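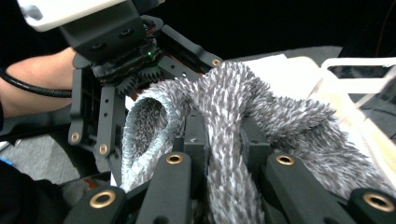 Both hand-helds on one chenille strip. Rack, linkage and eyelets are the parts this thread is about.

1/ Maintenance notes for the paired hand-held grippers on the Kelness bench. I got three messages asking for the routine after the last post, so it goes up as a thread. Dry reading. Skip to 9/ if you only want the intervals.

2/ Layout first. Each unit is a white housing over a dark mount block, with two meshing racks under the block that drive the linkages. Fingers are black plastic with brass set into them. Green LED on the front of the mount. Coiled cable out the side.

3/ The microfiber strips are the worst material we run. Rope is fine, towels are fine. Chenille sheds, and what it sheds goes up into the racks. After a long session you can pull a gray felt worm out of the tooth gaps with tweezers.

4/ Cleaning the racks: power off, coil unplugged at the gripper end. Open the jaws fully by hand. Dry nylon brush along the teeth, then across. No compressed air. We tried it for a month and it packed lint behind the plate, where you need to pull the mount to reach it.

5/ No grease on the racks either. The Giswood build notes call for a light film of PTFE grease. On hard parts, maybe. With fiber in the cell it turns to paste by lunch and the jaw position reading starts to lag on closing. Ours have run dry since October and tooth wear is not measurable with the calipers I have.

6/ Brass. Check every eyelet and grommet for lift. Run a fingernail around the rim; if it catches, the rim is proud and it will snag pile. A snag looks like a grip fault in the log and you'll waste an evening on the wrong thing. Press it back with a flat arbor. If it comes loose again, replace the finger.

7/ Do not glue the grommets. Cyanoacrylate wicks down into the pivot and the link stops moving freely. I have a drawer of 11 fingers that were "fixed" this way.

8/ Screws in the mount block. They back out slowly, faster on whichever unit does the folding. Witness marks in paint pen, checked at startup. Blue threadlocker on the metal inserts only -- it crazes the plastic, and a crazed mount will pass every check right up to the day it splits.

9/ Intervals, as we run them now:
Racks brushed: every 80 grasps on chenille, end of day on anything else
Brass: end of day
Screw marks: every startup
Cable and connector: Sunday
Full strip and re-zero: when the zero check fails, see 11/

10/ Cable. The coil is good for reach and bad for the connector. It pulls constantly, and if the operator lets it run across the forearm, it pulls sideways as well. Look at the strain relief for whitening. Then wiggle the plug with the unit powered and watch the LED. Any flicker, swap the cable and cut the old one in half so it can't find its way back to the bench.

11/ Zero check. Close the jaws on nothing, read the encoder, open, repeat 3 times. Our closed value on the left unit is 1,484 counts. I accept two counts either side. Outside that, brush the racks and try again before touching anything else. Most of the time it's a single clump of lint holding the jaw open.

12/ If brushing doesn't bring it back, the racks have probably skipped a tooth. Drop the lower cover, separate them, line up the scribed marks, refit. If your racks have no scribed marks, scribe them today while the thing still works.

13/ One more on setup. When both units hold the same strip, they load each other. Pull with one and the other's linkage takes it at the pivots. We have operators slacken the fabric before opening either jaw. Pivot play on the pair has grown much more slowly under that rule, though I changed the pin supplier the same week, so treat it as weak evidence.

14/ Fingers: the Nakpan set prints a little thicker at the tip than the original. It holds chenille better and it's clumsy on thin cotton. You have to re-zero after the swap, and don't mix old and new on the same jaw. The closed value shifts and the tips meet off center.

15/ Spares kept at the bench: one full finger set per unit, two coiled cables, a bag of grommets, pins, one rack pair already scribed. The board is the long lead item. Order it before you need it.

16/ Asked in replies: yes, the Grerkel mount fits with the same hole pattern. No, I haven't run it long enough to say if the inserts hold. The screws it ships with are too long and bottom out before they clamp. Use the old ones.

17/ Also asked: brush is a plain nylon detail brush, medium stiff. Brass bristles mark the teeth. Replace it when the tips splay.

18/ Rack drawings with the scribe positions go up once I've redone the dimensions. The current sheet has the left and right racks swapped, so if you already have a copy, don't cut from it.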